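Rosley Drying and Curing
Products
Manuals
Frequently asked questions
Contact

Frequently asked questions: drying cabinets and cure boxes

Last revised Jun 23, 2018 by Genivaldo Honorato

These answers cover the Ornis drying cabinet and the Bastos cure box. Controller menus are described in the manual that came with the unit. Check your local rules on plant counts and stored weight before you buy either product. We do not give legal advice by phone or email.

DRYING CABINET

How much can the Ornis hold?

The cabinet is rated for 500 grams of finished, dry flower per load. Fresh flower weighs several times more than that when it goes in, so weigh a small trial batch first and work out your own ratio. Overloading does not damage the cabinet. It raises the humidity past what the fan can clear, and the middle shelf dries last and unevenly.

Should I trim before or after drying?

Either works. Wet-trimmed flower dries faster and takes less shelf space. Untrimmed branches dry more slowly and should be hung from the rail kit, with the two upper shelves removed. Do not mix trimmed and untrimmed material in one load. The controller reads the humidity of the air in the cabinet and cannot tell which part of the load it comes from.

What temperature and humidity should I set?

Start with the factory program, which holds 60 °F and 60 percent relative humidity. If your room is warmer than the set temperature, the cabinet will run its cooler nearly all the time and the drain cup will need emptying every day. Below 45 percent the outside of the flower dries well ahead of the inside, and the load will feel finished when it is not.

How long does a load take?

Seven to 12 days for most material on the factory program. Dense flower takes longer. Small flower from the lower part of the plant is often ready first and can be taken out early. Open the door once a day at most.

How do I know when it is done?

Bend a thin stem. If it snaps, the load is ready for the cure box. If it folds, leave it in. For a more exact result, weigh one marked shelf at the same hour each day and write the figure down. When the daily loss drops under one percent of the previous weight, drying is finished. A cheap kitchen scale that reads to one gram is good enough.

Can I use the cabinet for hops or herbs?

Yes. Clean it fully between crops, including the back of the fan grille. Smells carry over through the carbon filter, and we suggest keeping a second filter for anything other than cannabis.

The fan gets louder near the end of a cycle. Is it faulty?

No. The controller raises fan speed in the last stage. A fan that rattles or clicks is a different matter – stop the unit, unplug it and check that no stem has dropped through the lower grille.

The controller shows E4.

The humidity sensor is giving no reading. Unplug the cabinet for ten minutes and start it again. If E4 comes back, remove the sensor cover (two screws) and look for resin on the sensor face. Wipe it with a dry cloth. Do not use alcohol on the sensor. If the code stays on, order part 433, which is the sensor with its cable and connector. Cabinets built before April of last year use a shorter cable and need the extension piece as well. The build month is printed on the label behind the drain cup.

CURE BOX

Do I need a cure box if I already use jars?

No. Glass jars work well if you open them on a schedule and keep a small humidity gauge in each one. The Bastos does the air exchange on a timer and logs the readings. It is worth the money for people who are away for days at a time or who have more jars than they want to open by hand.

How full should the box be?

Fill each tray to three-quarters. Air has to pass over the top. Flower pressed against the lid will show flat spots and may hold moisture where it touches. One box takes up to 300 grams across all trays, and the lid seal is not tested above that weight.

What humidity should it settle at?

Between 58 and 62 percent, measured with the lid closed for a full day. If the reading climbs above 65 percent, take the trays out, leave them in the open for a few hours in a dark room, and start the timer over. If it climbs above 70 percent, inspect everything for mold before you put it back.

What does mold look like?

Gray or white fuzz, often deep in the flower near the stem. Break open the largest pieces and look inside with a hand lens. A musty or ammonia smell is reason enough to throw the tray out. Do not try to save part of a moldy tray. Resin glands also look white, but under the lens they are separate stalks with round heads, and mold looks like tangled thread.

Can I cure for too long?

The change is slow after eight weeks. Past that point you are storing, and you should turn the timer off. Every air exchange brings in fresh oxygen, and there is no gain from it once the moisture is even.

Are humidity packs safe to use in the box?

Yes, with the timer off. With the timer on, the packs and the fan work against each other and the packs are used up early.

STORAGE

Where should cured flower be kept?

In a dark, cool place in airtight glass. Light does the most harm, followed by heat. A closet on an inside wall is better than a kitchen cabinet. We do not advise freezing for whole flower – the glands turn brittle and break off when handled.

Do you sell containers?

We stock the Flernberg glass jar in one size. The gasket is silicone and can be replaced. Other jars with a clean rim and a working gasket will do the same job.

How should I label jars?

Variety, harvest date, date into the jar, and dry weight. Put the label on the glass. Lids get swapped during cleaning.

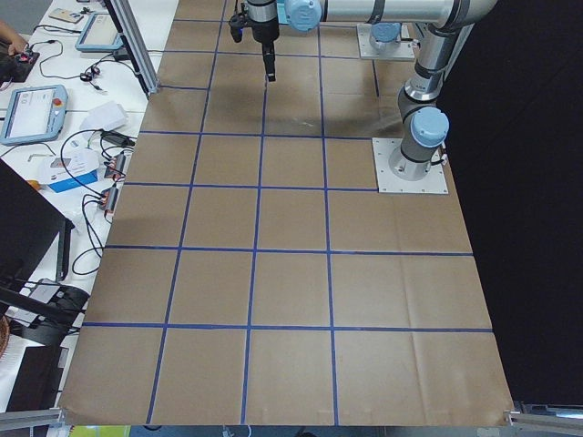
Reading time: 6 min

ORDERS, PARTS AND SERVICE

How are cabinets shipped?

By freight, upright, on a pallet. The carrier delivers to the curb. The carton weighs 100 pounds, so plan for two people and a hand truck. Let the cabinet stand upright for a full day before you plug it in. The cooler contains oil that has to drain back to the compressor.

The carton arrived damaged. What now?

Write the damage on the delivery slip before you sign it. Keep the carton and the foam. Send us the serial number and a copy of the slip within five days. Claims without a note on the slip are refused by the carrier in nearly every case, and we have no way around that.

How long is the warranty?

Two years on the cabinet and the cure box, one year on sensors. Filters, gaskets and drain cups are wear parts and are not covered. Opening the compressor housing ends the warranty. Opening the sensor cover does not.

How often should I change the carbon filter?

After every fourth load, or sooner if you can smell the cabinet with the door closed. Write the date on the edge of the filter when you fit it. Filters cannot be washed.

Can I get the log data out of the unit?

Yes, by memory card. The file is plain text with one line per reading: date, time, temperature, humidity, fan speed. Format the card as FAT32 first. The clock in the cabinet does not adjust for daylight saving time, and the log will be an hour off for part of the year unless you change it by hand.

Do you ship outside the country?

Cure boxes and parts, yes. Cabinets, no. The cooler is built for 120 volts and running it from a step-down transformer is not covered.

My question is not listed.

Use the contact form and give the model, serial number and any code on the display. Mail without a serial number goes to the general inbox and takes longer.

Back to top
Manuals
Parts list
Warranty terms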